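Eselau mayor tells young people to stay and vote

The mayor of Eselau, Teemu Heiskanen, has drawn criticism from opposition members after telling a hall of vocational students that they should keep their home address in the town even if they study elsewhere, so that Eselau does not lose a seat on the regional assembly.

Heiskanen was speaking at the Pitkänen student residence at a dinner that began at 7 p.m. He told the students that the town had been ignored in the last two regional budgets and would go on being ignored as long as its voter roll kept shrinking.

"If you move your papers to the city, you take your vote with you, and they have plenty of votes there already," he said. "Keep your name on the roll here. Come home on election day. Your grandmother will be glad to see you too."

Under the assembly's rules, seats are shared out by the number of registered voters in each district. Eselau now has nine of them. A drop of 1,000 voters before the December count would cost it one, according to figures handed out by the mayor's office at the dinner.

The opposition group Dikatus said the remarks came close to asking students to break the law, which requires residents to register where they live for most of the year. The group has asked the regional election office to look into the speech and to send a letter to all students explaining the rules.

"A mayor should not be giving advice like this from a podium," the group said in a statement. "If he wants young people on the roll, he can start with the bus line and the rents."

Heiskanen rejected the complaint the next morning. He said students are allowed to choose either their study address or their family home, and that he had only reminded them of that choice -- something he said the town should have done years ago.
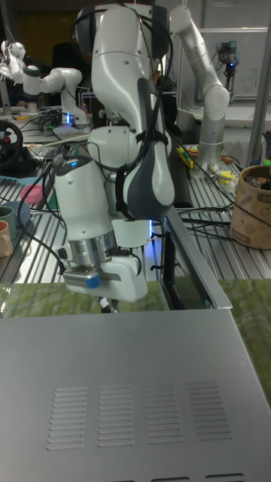 The election office confirmed that it had received the complaint but would not say when it would reply. A clerk there said students under 22 may stay registered with their parents, while older students have to show that they return regularly.

The mayor's own party, Starnetti, has backed him, though two of its members on the town council said privately that they wished he had checked the wording first. The council is due to discuss the voter roll at its next meeting, along with a request from the residence for longer kitchen hours.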